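Five-finger hands vs parallel gripper for bottle packing, worth it or nah?
Posted in Grippers & End Effectors
Tuesday, May 24, 2022 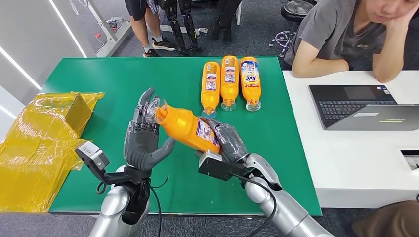 Trying to pick hands for a bottle-into-box job and going in circles, so asking here. Setup is two arms, green table, Tide bottles, open box on the left side. Right hand holds the bottle round the lower body, left hand comes in at the cap end, then into the box. That's the idea anyway.

Hands are the Vurkik five-finger ones. Been running them against a pair of Sudik parallel grippers on the same arms. Same bottles, same box, same table height. 40 picks each so far.

What I've got:

Vurkik – nicer hold on the bottle when it's tilted, fingers wrap right over. But slow to close, and the thumb seems to end up somewhere different every time. Cable off each wrist is a pain too, it drapes on the table and I'm forever worried about it getting under a bottle.

Sudik – quick, dumb, reliable. Until the bottle isn't square on, then it squirts out sideways. Also the jaws are too fat to get down into the box next to a bottle that's already in there.

Wrist cameras are the same on both so I don't reckon it's vision. Controller is an Agbayani, stock firmware, havent touched the gains.

Do I stick with the fingers and tune, or go back to parallel with different pads? Budget for changes is 3000 all up so not buying a third option. Need to give the boss an answer and would rather not look like a goose.

wristwatcher_bne
Tune the fingers. Fwiw I had the same thing with the thumb wandering and most of it was close order. If every finger gets the close command together, the first one to touch pushes the bottle and the thumb lands wherever it lands. Stagger it. Thumb to its preshape first, let it settle, then index and middle, then the other two. On ours the gap between the stages was 5 control cycles, yours will be different, just start long and shorten it till it gets ugly.

Other things in no particular order:

– Drop the closing force. Everyone runs them too hard. A detergent bottle is soft in the walls and if you squash it you lose the shape you were gripping.
– Grab near the handle or the shoulder if the bottle has one, down low it wants to rotate with the liquid moving about. Try one full and one half empty, very different animals.
– Rubber fingertip covers. Cheap. Replace when they go shiny.
– Cables: run them back along the forearm with velcro loops, leave slack at the wrist only. Rotate the wrist to both limits by hand BEFORE you power up and see what pulls. Lost a connector learning that one.

Also 40 picks is not many. If one gripper dropped 4 and the other dropped 5 that's the same gripper as far as I'm concerned. Do a few hundred, and swap between the two partway through so you're not comparing a fresh setup with a tired one. And write down what KIND of fail, not just that it failed. Dropped in the air, bad first grasp, clipped the box edge, all diffrent fixes.

pallet_jacko
parallel all day. fingers look good in a video and thats about it. get longer jaws made up, skinny ones, silicone pads, done

couldbeservo
Sort of disagree with both. Are you asking one hand to do everything? You've got two arms – nothing says they have to match. We ran a Pidell soft pad gripper on the holding side and fingers on the other for most of last December, worked alright. The holding side just needs friction and a wide contact patch. The placing side is the one that has to fit in the box.

So before you spend anything, put one Sudik on and leave one Vurkik on, see how it goes. Costs you an afternoon. Couple of gotchas: tool weight has to be set per arm in the controller or the gravity comp is off and the arm sags a bit, and if your camera to wrist calibration was done with the other hand on, redo it. Even if the bracket is the same. Ours was out by roughly a finger width and we blamed the gripper for days.

On the squirting out sideways, V-shaped pads. Flat jaws on a curved bottle is asking for it. And jacko's right about skinny jaws for the box, but check they don't flex, long thin ones twist when the bottle's heavy.

What box are you going into, does it stay put? If the flaps move when you brush them, tape them back and run the whole comparison again, could be half your fails are the box.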